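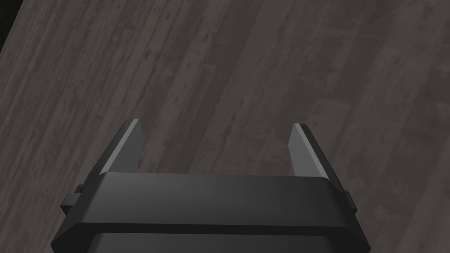

Plarkby gripper kit: first impressions

Well, we've finally had a proper play with the Plarkby kit, and I must say it's been a lovely way to spend an afternoon. You drive a simulated two-finger gripper over a wood-grain surface, fingers wide open, and get a feel for the controls before any real hardware comes near you. Arnar Zoëga worked through 26 of the practice exercises and came back for more – high praise from him!

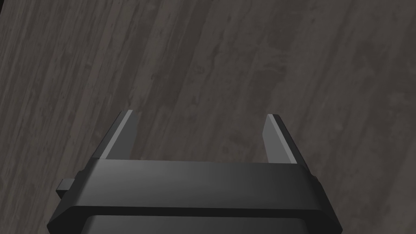

Borrowing the kit

Licences run for six weeks at a time. Notburga Schwaiger looks after the bookings, so have a word with her if you'd like a go in January.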